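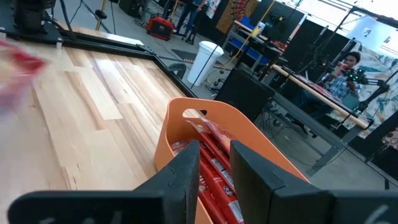

Abb. 1: Orangefarbener Korb mit rot verpackten Wurststangen, längs eingelegt

Modul Warenkunde und Kommissionierung, Standort Harnus
Handout zu Einheit 5: Kleinpackungen in offenen Körben

Längliche Kleinpackungen werden grundsätzlich parallel zur Längsseite des Korbes eingelegt. Die Grifföffnung dient dem Tragen und ist beim Befüllen freizuhalten. Überstehende Folienenden sind zulässig – sie dürfen jedoch nicht in die Grifföffnung hineinragen.

Etiketten sollen nach oben weisen. Bei Bündelware genügt es, wenn die Kennzeichnung der obersten Lage lesbar ist.

Begriffe: Lage, Bündel, Stirnseite, Füllhöhe

Der Korb wird auf dem Tisch befüllt und erst nach Abschluss der Sichtprüfung umgesetzt. Gemischte Körbe sind nach dem Verfahren Jornach gesondert zu erfassen (siehe Einheit 8).

Zur Vorbereitung der Übung im Mai ist der Abschnitt »Füllhöhe« im Skript Firkwood zu lesen. Die Übungsblätter sind vollständig ausgefüllt abzugeben.

5 Kommentare · 8 Mal geteilt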